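Home | Notebook | Rigs | Parts list | Log in

Okard bench, July, afternoon session

Carried on with the cup task on the Semmont arms. Goal for today was a clean set of demos by remote control, right hand only, left hand parked open and out of the way. Operator on the gloves, me on the pedal and the log.

Started with the thumb mapping again. The glove thumb still reads short of full travel, so the robot closes its fingers before the thumb gets there and the cup tips. Changed the thumb scale in the Batista config and left the fingers alone. Better. Paper cups still crush if the operator squeezes the way they would squeeze a real one. Told the operator to stop closing as soon as the fingers stop moving on the screen. That takes a few tries to learn.

Recorded 16 demos and threw out 3. Two of those were my fault, pedal pressed late, so the recording begins with the arm already moving. The other had a dropout on the link. Delay setting is now 700 ms between pedal and first motion, which gives the operator time to settle. Please don't change it without writing it here.

Tried showing the same reach by hand as well, moving the arm with the motors slack. Fine for the big motion, no good for the fingers. You need one person on the forearm and one on the hand, and the two never agree on the angle. I would keep hand guiding for the approach only and do the grasp by remote.

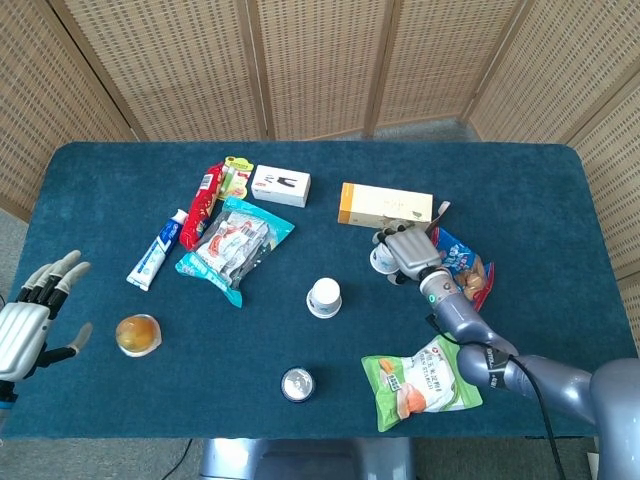 Clutter is the next thing to settle for the cup demos. The Ferkness layout sheet has everything spread out evenly, and I don't think that teaches much. I would sooner have the packets bunched together, as with the toothpaste and the long red packet lying nearly end to end, and leave more open cloth near the middle. The cup under the right hand has the blue and red snack bag close beside it, so the fingers have to come down from above. The upside-down cup has more room and can be the easy case.

To do:
— check cable slack at the right wrist before the long reaches
— 3 more operators on the gloves, same thumb scale
— copy the good demos to the shared drive, label by operator
— ask Semmont about spare fingertips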